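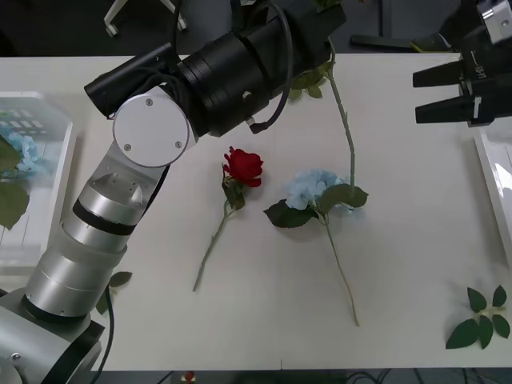
One rose and one hydrangea laid out with some extra green.

Faux flower arranging: roses and blue hydrangeas together?
Print this thread | E-mail this thread

kaisu_hakala wrote:
Hello everybody, I've been reading along here since December and finally have something to ask. I'm doing the table flowers for my niece's party at the Falstead hall, and I've ended up with red roses and pale blue hydrangeas, all artificial, all on long stems. The roses I love. The hydrangeas were on sale and I got carried away (you know how it is when the bin is right by the register!). Now that I've got them next to each other on a white table I keep going back and forth. Is red with that washed-out blue too much like a parade? And do you cut the stems first or arrange first? I have five vases to fill, fairly tall ones, and I'd like to use the flowers again afterward, so I'm nervous about snipping.

farouk804 wrote:
Welcome, Kaisu! I'd keep them apart, to be frank. A true red next to a pale blue makes the blue look gray, at least under the lights in most halls. I'd put the roses in the middle tables and let the hydrangeas have the gift table to themselves. And please don't cut anything yet. You can bend a wired stem up inside a tall vase, provided it isn't clear glass, and then you still have the whole length for next time.

bohumila_k wrote:
I'm going to disagree with Farouk, with love, as I always do. I had red and pale blue together at my sister's anniversary and people kept coming over to ask where I bought them. What helps is plenty of green between the two colors. Hydrangeas usually come with those nice broad leaves, so pull them right up under the bloom and let them do the work, and if you have any loose sprigs tuck those in too. I lay everything flat on the table before I touch a vase.

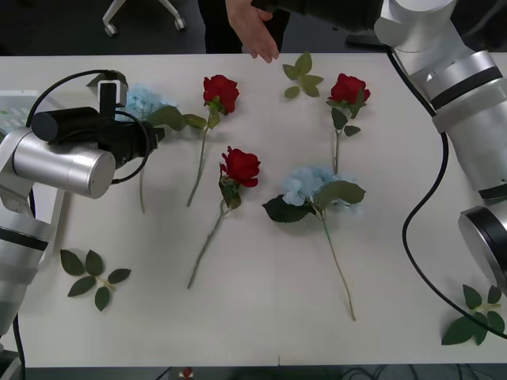 Three roses to one hydrangea is my usual starting point, with the hydrangea low and a little off to one side and the roses coming up past it at different heights. If you put the big blue head right in the center it takes over, and then everybody's talking to a cabbage. I do cut, by the way, but only the hydrangeas, and never more than a hand's width at a time. Bohumila Kováčik, serial snipper, at your service.

pluvotow wrote:
Just a small thing on the leaves. If they're the kind that slide along the stem, a dab of floral tape underneath keeps them from sinking during the evening. Mine always slid down and I'd find them in the bottom of the vase the next morning.

farouk804 wrote:
I'll give Bohumila the leaves, but I still say gray. Try it in the evening with the lamps on before you decide.

kaisu_hakala wrote:
Thank you all, this is so kind. I tried one vase both ways last night and my husband liked them mixed and I liked them mixed, so sorry, Farouk! I'll do the gift table in hydrangeas only, for you. Picking up tape on Monday.

Recent threads
Getting dust off silk petals
Tall vases that don't tip
Has anyone ordered from Parkuvix?
Storing wreaths over the summer

Contact us | Copyright Pluvotow Craft Boards | Back to top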